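**Old desktop on its side, side panel off. What do I unplug before lifting the board out?**

Iqra Soomro
30th July

Hello all, first go at this so please be kind! I've inherited an old Skernholm desktop from my uncle and I want to move the insides into a Javwood case I picked up second-hand (it's got much better airflow, and it doesn't smell of his garage). I've watched a couple of videos but they all seem to have brand new parts with nothing connected, whereas mine has years of cables and fluff in it.

My main worry is the power supply. Do I take that out before the motherboard or after? And is it safe to touch? I've read that they hold a charge and now I'm slightly scared of it.

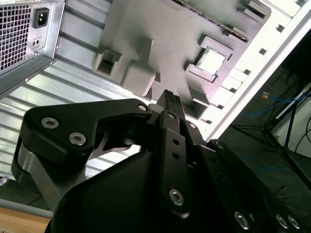 *Case open, power supply top left, grey motherboard in the middle*

It's a 600 watt one according to my uncle's notes, if that matters. I'm hoping to keep everything and just swap the case.

**Bushra Memon**

The outside of the supply is fine to touch, just never open it up. Turn it off at the wall, pull the mains lead out of that three-pin socket on the back, then hold the power button in for ten seconds or so. After that I'd do it in this order:

1. Graphics card, if you've got one
2. The big power connector on the board, plus the smaller one near the processor
3. Drive cables and the fiddly little front panel ones (take a photo first!!)
4. Power supply
5. Motherboard screws, then lift the board out by its edges

You can leave the supply until last, but I find there's so much more room for my hands once it's gone. Leave the processor in its socket too, and get some fresh paste in for when you fit a cooler. Oh, and check the standoffs in the new case line up with the holes in your board before you screw anything down. I missed one on my Fevora build and had to take the whole lot out again.

**Mohmand_162**

just buy a new one mate, cases are cheap but your weekend isn't. if you must do it keep the screws in an egg box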